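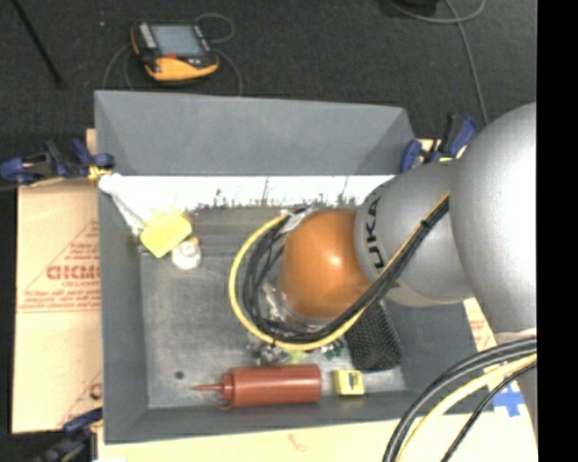
Brevura Opens Chore Trials to Outside Entries, Reports Mixed Results From First Round

BRORNNESS – Robotics testing firm Brevura today released results from the first round of its household and shop-floor chore trials and said it will take outside entries starting in September. The trials measure how well robot arms handle small, ordinary jobs, such as clearing a bin of mixed items, wiping a counter, sorting hardware and putting groceries on a shelf.

The first round covered 13 chores. Two were completed to the standard Brevura asks of a paid worker, meaning the job was done in full, with no damage and no help from a person. The other chores were finished only in part or needed someone to step in.

"People ask us whether a machine can do the dishes yet," said Hadi Harb, head of trials at Brevura. "The answer for most homes is no. A machine can do pieces of the job. It can pick up a cup if the cup is where it expects it to be. Then somebody moves the cup, or there is a fork inside it, and you are back to watching it try again."

Picking from a bin remains the basic test. Mixed items are placed in an open-topped box and the arm has to take them out one at a time. A sponge, a squeeze bottle and a bottle cap can all sit in the same box, and each one asks for something different. A sponge gives when it is pressed. A bottle rolls. A cap is small and flat and tends to end up close to a wall, where the arm has little room to work.

Brevura said walls and corners caused more failed picks than any other single factor. An item in the open middle of a box was usually picked on the first or second try. The same item pushed against the side often had to be nudged out first, and several entries had no way of doing that.

The two chores that met the standard were both shop-floor jobs. One was moving boxed parts from a tray to a belt. The other was sorting bolts by length. In both cases the items were stiff, of known size and laid out in much the same way each time. No household chore met the standard. Folding towels came closest and was scored as partly complete.

Time was also recorded. The longest single chore in the round, clearing and wiping a small kitchen counter, took 54 minutes before the judges stopped the clock. A crumb tray and a damp cloth were still on the counter at that point.

"We publish the slow ones as well," said Harb. "A shop owner thinking about buying an arm needs to know how long it takes and how often somebody has to walk over to it. If an employee has to stand there all day, the owner has not saved anything."

Two companies, Baird and Komura, took part in the first round under the same rules. Each brought its own control software and was allowed to choose its own gripping hardware. Brevura set the chores, supplied the items and did the scoring. Full scores for each chore are being sent to both companies, along with notes from the judges, and a summary will be available to the public on request.

Brevura said it will make several changes before the next round. Item positions will be changed between attempts, so that software tuned to one layout gains less from it. Judges will record each time a person touches the machine, including restarts. Soft packaging, such as bags of rice and pouches of soap refill, will be added to the bin test after small retailers asked for it.

Entries are open to companies, universities and independent builders. Entrants may use their own arm or book time on one at the Brornness test floor. There is no charge for a first attempt at any chore. Applications should list the arm and gripper to be used, the chores to be attempted, and any safety limits the judges need to know about. Test sessions start at 9 a.m. and entrants should plan to set up the afternoon before.

Visitors from local shops, care homes and repair businesses may ask to watch a session. Space beside the test area is limited and visits have to be arranged ahead of time.

About Brevura

Brevura tests robots and automated equipment for buyers and manufacturers. The company runs its trials in Brornness and does not build or sell robots.

Media contact

Hadi Harb, Head of Trials
Brevura, Brornness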